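**Dredby Robotics Club forum > Student projects > Arm calibration, tape cross on the table**

**wristcam_pilot** wrote:

Good evening to all. I am in the Figueroa group and our task is the centering exercise. The arm must go over the table, find the middle of the blue cross with the wrist camera, and stop with the gripper above it. After this we do the same from other start positions.

Our problem is that the arm stops beside the crossing, always to the same side. We have checked the lens focus and we have printed the values from the line detection. The lines look good to me. The angle between them comes out different from 90 degrees and my partner says this is the reason for the error. I say it is not, but I can not prove it to him.
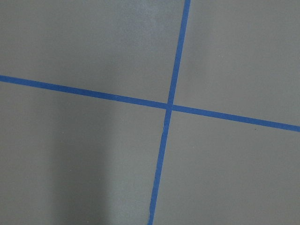 *Thread page last changed: Tuesday, 18:34*

The tape is the normal painter's tape from the cupboard. The vertical strip goes over the other one, if this is important. Our script takes one image, finds the two strips, calculates the crossing in pixels and then moves.

**brustance_lab** wrote:

Your partner has a point. Look how the two strips meet, it is not a right angle. In the Brustance group we pulled up our first cross and made it again with a set square, and the result became better the same evening. I would do this first, before touching the code.

**oddbolt** wrote:

I do not agree with this. Two straight lines have one crossing point, it does not matter which angle they have. If the script needs 90 degrees then the script is wrong. In December the judges put their own tape on the table and they will not ask for your set square.

What do you use for the line, the middle of the strip or one edge? If you take one edge of each strip, you get a corner of the overlap and not the center. This gives an error always to the same side, exactly as you write.

**brustance_lab** wrote:

I did not say that the mathematics needs it. I said that our result became better. Maybe we also put the tape more flat the second time, I can not exclude it.

**wristcam_pilot** wrote:

@oddbolt I looked now. We take the strongest edge, so yes, it is one edge. I feel a little stupid. But which edge is strongest can change with the light, no? There is a darker band on the gray at the lower left and I was afraid of it from the beginning.

**kestrel50** wrote:

For the shadow: do not search for edges in the gray image. Make a mask by color first. The blue is very strong against the gray and the shadow will not pass the mask. Then throw away every blob smaller than 50 pixels, fit a line through the middle of each strip and cross the 2 lines.

You have also a small light nick in the vertical strip, just under the crossing. With a mask it is only a little hole and the fit will not care. With edges it can give you a false short line.

**oddbolt** wrote:

+1 for the mask. And please check the offset between camera and gripper too. The Zernthorpe team had a good line fit for weeks and still missed, they had typed the offset with the wrong sign.

**brustance_lab** wrote:

I still think you should replace the tape with the nick. It costs nothing.

**wristcam_pilot** wrote:

We keep the tape for now, because I want to see if the mask can live with it. If I change the tape and the code together, I will not know which one helped.

The new version with the mask is written. My partner wants to log 1,000 images before we move the arm again, I would like to start with 50. The offset I will measure tomorrow with the ruler - the value in our file is from last year's group, and I do not know how they got it.

**kestrel50** wrote:

50 is enough for a start. Save the masks also, not only the crossing point.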